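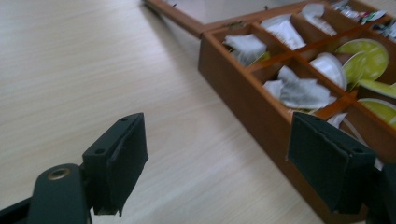
Second-hand soundbars: do they fix bad TV sound?
Home Electronics elective, final report

Why I picked this

TVs got thin and the speakers got worse. Everyone I know has the subtitles on. A new soundbar costs more than I wanted to spend, used ones are all over the listings, so the question was whether a cheap used one makes speech easier to understand or just makes everything louder. Those are not the same thing and I mixed them up in my proposal, sorry.

What I used

One 43 inch TV, three years old, sound settings on Standard. Three bars:

Holleo two-channel bar, no sub, HDMI and optical
Stimolel bar with a separate wireless sub
Skirham compact bar, optical only, no remote (bought that way)

All three together came to 246 dollars. The Skirham was the cheapest by a lot.

Listening test

29 people, mostly from my dorm and the floor below. Each one heard 15 short clips of people talking: news, a cooking show, a crime drama with music under the voices, a football game with crowd noise. They wrote down what they heard. I counted the words they got right. Clips were in a different order each time. Same chair, same distance, window closed, mostly in the evening after 7.

Volume was matched with a phone app before each round. I know a phone app isn't a real meter. It was the same phone every time so at least it was wrong in the same way.

Total 2,683 written answers went into the spreadsheet, after I threw out the ones I couldn't read. Typing those took longer then the test.

What happened

News: no difference worth talking about. TV speakers were fine. People got nearly everything.

Cooking show: small gain with the Holleo, nothing with the other two.

Crime drama: this is where it mattered. Holleo clearly best, Skirham second. Stimolel was worse than the plain TV until I turned the sub most of the way down, then it came out even. The bass was covering up the men's voices especially.

Football: everybody did badly on everything. Crowd noise is crowd noise.

I also asked which one they liked best, no reason needed. Stimolel won easily. So the one people liked most was the one they understood least. Probably the most useful thing in the whole report and it was a question I added at the last minute.

Problems

Lip sync. The Skirham over optical ran a little behind the picture. Some people noticed, some didn't. The TV has a delay setting but it only goes the wrong way.

The Holleo turned itself off during quiet clips. Had to redo one full evening in March because of it. There is an auto standby setting, found it later.

Some listeners are not native speakers. I should of recorded that and didn't.

Room was small. A living room with a couch further back might give different results, espescially for the sub.

If I did it again

Fewer clips, more rooms. Real sound meter, the Annamalai lab has one you can sign out but the list was full by the time I asked. I would also test the TV's own "clear voice" mode as a fifth option, because it's free and I never even turned it on.

Raw spreadsheet is in the class folder, second tab. First tab is the old version, ignore it.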